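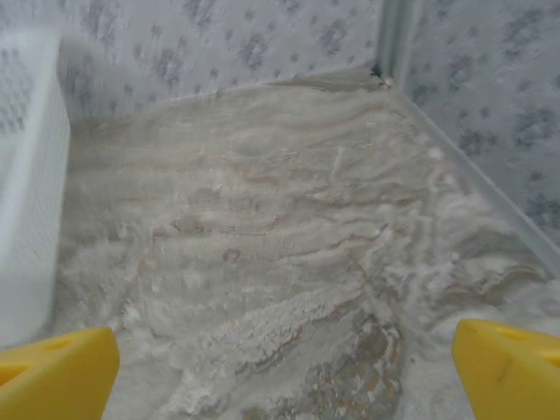
Wires into baskets, two arms: how do you get them to cooperate?
Posted by plonside_club

Our student team is doing the sorting task for the Skenora challenge in November and I love it, but the arms keep reaching for the same wire! Any tips?

Unnur Steinarsdóttir
Oh, this is such a fun one! Give each arm its own half of the table first, then add handoffs later (we logged 30 runs before we tried one).

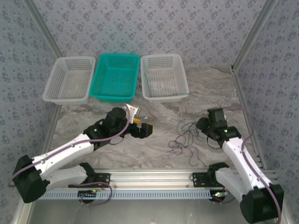 Tangles are the hard part, and I'd practice them early. Start with two wires, then build up to a real tangle like the one in front of the right basket. Let one arm hold still while the other pulls. And practice with a wire hanging over a basket rim too, like that green one, so the arms learn to tuck in the end!

Svend Bergmann
slow the arms down. worked for us at Borkholm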